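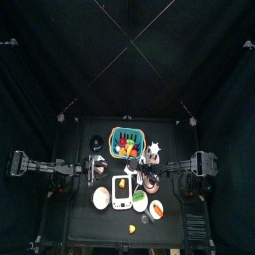 Vadholm 주방 소품 정리 자료집은 장난감 식재료와 소형 주방 소품을 바구니에 담고, 꺼내고, 다시 배열하는 활동을 기록한 자료의 모음이다. 본 문서는 자료집의 구성 범위, 소품의 분류 기준, 배치 규칙, 표기 방식 및 이용 조건을 규정한다. 자료집에서 기준 용기로 삼는 것은 주황색 손잡이 테가 달린 청록색 플라스틱 바구니이며, 빨간 토마토와 흰 달걀, 주황색 과일, 작은 보라색 가지 등이 함께 담긴 상태를 "혼합 담기"로 분류한다. 검은색 상판 위에서는 이러한 밝은 색의 소품이 배경과 뚜렷이 구분되므로, 색상 항목의 표기는 원칙적으로 이 조건을 기준으로 작성하였다.

문서 작성일: 3월 11일 토요일
관리 주체: Skurer 생활소품자료실
적용 범위: Vadholm 자료집 제2판 전체

1. 개요

자료집은 Skurer 생활소품자료실이 기획하고 Multier가 소품의 조달과 목록화를 담당하였다. 제1판은 단일 품목을 한 개씩 놓고 옮기는 활동만을 다루었다. 제2판에서는 여러 품목이 한 용기에 섞여 있는 상태와 용기 밖에 흩어져 있는 상태를 함께 수록하였으며, 이에 따라 용기 내부의 위치를 표기하는 항목이 신설되었다.

수록 대상은 가정의 주방에서 흔히 접하는 식재료를 본뜬 완구와 이를 담는 용기에 한정한다. 실제 식품, 유리 제품, 날이 있는 조리 도구는 수록하지 않는다. 세척이나 가열을 전제로 하는 활동 역시 범위에 포함되지 않는다.

2. 구성

제2판은 24개 묶음으로 이루어져 있다. 한 묶음은 동일한 소품 조합과 동일한 시작 배치를 공유하는 기록의 단위이며, 묶음마다 다음의 파일이 제공된다.

기록 본문: 활동의 시작부터 종료까지를 담은 영상 및 정지 화상
소품표: 해당 묶음에 사용된 소품의 품목명, 색상, 분류 기호
배치표: 시작 배치와 목표 배치를 기술한 문서
비고: 중단, 재시작, 소품 교체 등 특이 사항

소품표와 배치표의 내용이 서로 다를 경우에는 소품표를 우선한다. 비고 파일은 특이 사항이 없는 묶음에도 빈 문서로 포함되어 있으므로, 파일의 유무로 특이 사항 여부를 판단하여서는 안 된다.

3. 소품의 분류

소품은 다섯 가지 분류로 나눈다.

채소류: 가지, 잎채소, 뿌리채소, 기타 채소 형태의 완구. 토마토는 이용자의 혼동을 줄이기 위하여 채소류로 통일하였다.
과일류: 귤, 사과, 레몬 등 과일 형태의 완구.
난류 및 가공식품류: 달걀, 치즈, 빵 형태의 완구.
용기류: 바구니, 접시, 그릇.
조리기구류: 냄비, 뒤집개, 국자 등 완구용 조리기구.

형태만으로 품목을 특정하기 어려운 소품이 일부 존재한다. 예를 들어 노란색과 주황색의 중간에 해당하는 채소 모양의 소품은 보는 각도에 따라 다른 품목으로 읽힐 수 있다. 이러한 경우 품목명을 임의로 확정하지 않고 "채소류(황주색)"와 같이 분류와 색상만을 기재하였다. 녹색 채소도 품목이 분명하지 않으면 같은 방식을 따른다.

4. 색상 표기

색상은 한국어 관용 색명을 사용하며, 하나의 소품에 대하여 주된 색 하나를 기재한다. 손잡이와 몸체의 색이 다른 용기는 "몸체색/손잡이색"의 순서로 병기한다. 기준 바구니는 이 규칙에 따라 "청록/주황"으로 표기된다.

제1판의 일부 묶음에서는 청록색이 "초록" 또는 "파랑"으로 기재되어 있었다. 제2판에서 이를 전부 "청록"으로 정정하였으므로, 두 판을 병용하는 이용자는 색상 항목을 기준으로 묶음을 대조하지 말고 묶음 번호를 사용하여야 한다.

5. 배치 규칙

시작 배치는 "혼합 담기", "단일 담기", "펼쳐 놓기", "빈 용기"로 구분한다. 혼합 담기는 둘 이상의 분류에 속하는 소품이 한 용기에 들어 있는 상태를 말하고, 단일 담기는 한 분류의 소품만 들어 있는 상태를 말한다. 펼쳐 놓기는 모든 소품이 용기 밖에 놓여 있는 상태이다. 빈 용기는 소품 없이 용기만 배치한 경우로, 용기 자체를 옮기는 활동에 한하여 사용한다.

용기 내부의 위치는 작업대 앞쪽에서 바라본 방향을 기준으로 앞과 뒤, 왼쪽과 오른쪽, 가운데를 조합하여 기술한다. 다른 소품에 일부 가려진 품목은 위치 뒤에 "가림"을 덧붙인다. 완전히 가려져 보이지 않는 품목은 소품표에는 기재하되 배치표에는 위치를 적지 않는다.

용기는 작업대의 먼 쪽 중앙에 두는 것을 기본 위치로 한다. 기본 위치에서 벗어난 묶음은 배치표 첫 줄에 그 사실을 명시하였다.

6. 활동의 종류

꺼내기: 용기에 담긴 소품을 하나씩 작업대 위로 옮긴다.
담기: 작업대 위의 소품을 용기에 넣는다.
분류하기: 혼합 담기 상태의 소품을 분류에 따라 별도의 용기로 나눈다.
상차림: 지정된 소품을 접시 또는 그릇에 올린다.

분류하기의 경우 소품을 옮기는 순서는 정하지 않았다. 순서를 분석에 활용하고자 하는 이용자는 기록 본문에서 직접 확인하여야 하며, 배치표의 기재 순서를 이동 순서로 해석하여서는 안 된다.

7. 품질 확인

모든 소품표는 2인이 각각 작성한 뒤 대조하였다. 표기가 일치하지 않은 항목은 Quintana 표기 지침에 따라 보다 넓은 범주의 명칭으로 통일하였다. 대조 과정에서 삭제된 묶음의 번호는 재사용하지 않았으므로 묶음 번호에 결번이 있을 수 있다.

8. 알려진 한계

가. 소품은 모두 완구이므로 실제 식품의 무게, 질감, 변형 특성을 대표하지 않는다.
나. 색상이 선명한 소품의 비중이 높다. 흰색 달걀을 제외하면 무채색 소품은 드물다.
다. 용기류 가운데 바구니의 비중이 크며, 뚜껑이 있는 용기는 포함되지 않았다.
라. 어두운 배경에서 작성된 색상 표기는 밝은 상판을 사용하는 환경에서 그대로 재현되지 않을 수 있다.

9. 이용 조건

자료집은 교육 및 비영리 연구 목적으로 이용할 수 있다. 이용 결과를 공표할 때에는 자료집의 명칭과 판 번호를 명기하여야 한다. 소품표와 배치표를 수정하여 배포하는 경우에는 수정 사실과 수정 범위를 별도의 문서로 첨부하여야 하며, 원본의 묶음 번호를 변경하여서는 안 된다. 기록 본문의 일부만을 발췌하여 재배포하는 경우에도 해당 묶음의 소품표를 함께 제공하여야 한다.

10. 변경 이력

제2판: 혼합 담기 및 분류하기 신설, 용기 내부 위치 표기 추가, 청록색 표기 정정
제1판: 최초 배포

표기 오류의 신고는 묶음 번호와 해당 항목명을 기재하여 Skurer 생활소품자료실로 제출한다. 접수된 사항은 5일 이내에 확인하며, 정정이 필요한 경우 다음 판의 변경 이력에 반영한다.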